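Window Bay, Before and After Sorting

August 28, 2023
By Tahsin Pathirana

We have been in the flat in Stulterstead for 13 months, and in that time the enclosed bay at the end of the bedroom has been a reading nook, a drying area, a guest bed for one very short cousin, and a place where things get put down "for a second." The plan this summer was to turn it back into a reading nook. I asked a carpenter in Moffat for a price on built-in drawers and he came back with 718, not including handles, so we bought a quilted cover instead and called it a renovation.

The cover

Blue and white stripes, quilted, and large enough that I never have to decide what is underneath it. The stripes are meant to run toward the windows, and on a good day most of them do. The right side goes its own way. I have smoothed it, tugged it, and once ironed a corner in place, and it still has a mound at the back that looks like somebody is asleep under there.

The residents 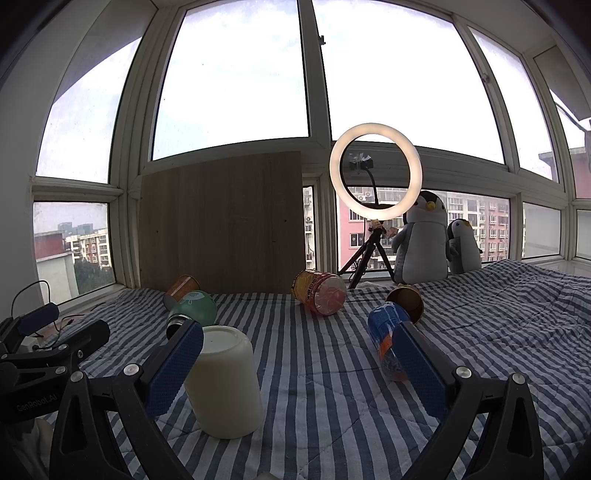

A green bottle on its side, a cream-white container standing up like it pays rent, an orange-brown can leaning on the cover, and a snack container lying down farther back. One wavy set of stripes, as discussed.

House rules for the bay

I wrote these in pencil on the back of the carpenter's quote, which is the most use we have had out of it.

Drinks go back to the kitchen the same day. My wife wants it noted that this rule was hers, and that I am the reason for it.

Snacks are allowed, crumbs are not. The seams on a quilted cover hold on to crumbs like a savings account, and the little vacuum from Visska takes 10 minutes to get them out and sounds like a leaf blower.

Cables get unplugged and wound up.

One book at a time. We had a stack at one point and it took up more room than the cousin did.

What's next

A cushion for the back, probably in October when it gets too cold to sit there without one. There is also a 1000-piece puzzle of Plultovon harbor that has been waiting for a flat surface, and I have been told the bay is not it. I will add more pictures if the stripes ever line up.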